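Rechercher sur le site Rechercher Fermer

« On apprend surtout à rater proprement »

Chez Dukus, la collecte d'exemples occupe une pièce sans fenêtre au bout d'un couloir repeint trop vite. Celle qui la dirige nous a reçus entre deux sessions, un café froid à la main, en demandant que son nom n'apparaisse pas. « Ma mère croit que je fais de l'informatique, je préfère en rester là. »

Son métier consiste à produire des gestes. Un opérateur guide deux bras, les bras saisissent, déplacent, reposent, et tout est enregistré : les images, les positions, l'ouverture des pinces. Ces enregistrements nourrissent ensuite un modèle qui devra se débrouiller seul devant une carte électronique et le fouillis de fils qui l'accompagne.

Combien en faut-il ? Elle soupire. « Pour le premier lot, le contrat disait 500 démonstrations. C'est un chiffre rond, donc un chiffre choisi en réunion. J'ai demandé pourquoi 500, on m'a répondu que 400 faisait un peu juste. »

Le client s'appelle Halvorsen et démonte des appareils en fin de vie. Il voudrait que des robots trient les pièces sans les abîmer, ce que ses équipes font déjà très bien avec leurs doigts. « Les doigts, c'est le problème. Vous attrapez un petit moteur au bout de ses fils sans y penser. Demandez à quelqu'un de le faire avec une pince à chaque main et il redevient un enfant de 8 mois. »

Une session dure 30 minutes, après quoi l'opérateur cède la place. Elle avait commencé par des séances bien plus longues, jusqu'au jour où elle a revisionné les fins de matinée. « Tout le monde prenait le même chemin, à la même vitesse, avec le même petit coup d'épaule. Le modèle avait appris la fatigue. Il la reproduisait à merveille, d'ailleurs, c'est notre plus beau résultat de l'époque. »

Depuis, les consignes ont changé. On tourne les cartes, on déplace les composants, on commence tantôt à gauche, tantôt à droite. Les fils ont droit à un chapitre entier du manuel interne, rédigé par quelqu'un qui, dit-elle, « leur en voulait personnellement ». Un boîtier reste où on le pose. Un faisceau se plie comme il l'entend, et deux essais ne se ressemblent jamais.

Et les ratés ? On s'attendait à ce qu'ils finissent à la corbeille. Ils sont étiquetés avec plus de soin que le reste. « Une prise manquée suivie d'une bonne correction, je l'échange contre dix prises parfaites. Les nouveaux veulent toujours recommencer de zéro quand ils lâchent quelque chose. Ils ont de l'amour-propre. Il faut environ une semaine pour que ça passe, parfois plus chez les ingénieurs. »

L'étiquetage se fait à Tondon, dans l'autre bâtiment, avec un logiciel maison baptisé Gallow. Le nom vient d'une faute de frappe que personne n'a voulu corriger. Chaque séquence y est découpée en étapes : approche, saisie, transport, dépose. Le débat du moment porte sur la frontière entre les deux premières. « Est-ce que la saisie commence quand la pince touche, ou quand elle se ferme ? On en a parlé pendant 8 réunions. J'ai des collègues qui ne déjeunent plus ensemble. »

Elle se méfie des démonstrations pour visiteurs, où le robot réussit du premier coup devant des gens en veste. Elle préfère les essais du soir, avec une carte qu'il n'a pas encore vue et un câble posé n'importe comment. Le taux de réussite ? Elle refuse de le donner. « Si je vous dis un nombre, vous allez l'écrire. »

Sur la suite, elle est à peine plus bavarde. Halvorsen réclame des connecteurs à débrancher, ce qui suppose de tenir la carte d'un côté et de tirer de l'autre sans emporter la soudure. Il faudra coordonner les deux bras pour de bon, alors que beaucoup d'opérateurs en oublient un dès que l'autre travaille. Elle a tout essayé, y compris un mot collé sur le poste de commande : « Vous en avez deux ». Quelqu'un a ajouté en dessous : « Merci ».

Avant de nous raccompagner, elle a relancé la session suivante et baissé la voix, par habitude, alors que rien n'enregistre le son. 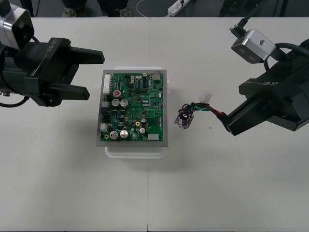
Dans le couloir, elle est revenue sur les fils. Elle en avait rêvé la semaine précédente, et dans le rêve aussi il fallait refaire la prise.

À lire également
Tri des composants : ce que les ateliers gardent pour eux
Faut-il payer les opérateurs à la séquence ?
Petit lexique de la pince à l'usage des pressés

Contact | Mentions légales | © Tous droits réservés | Haut de page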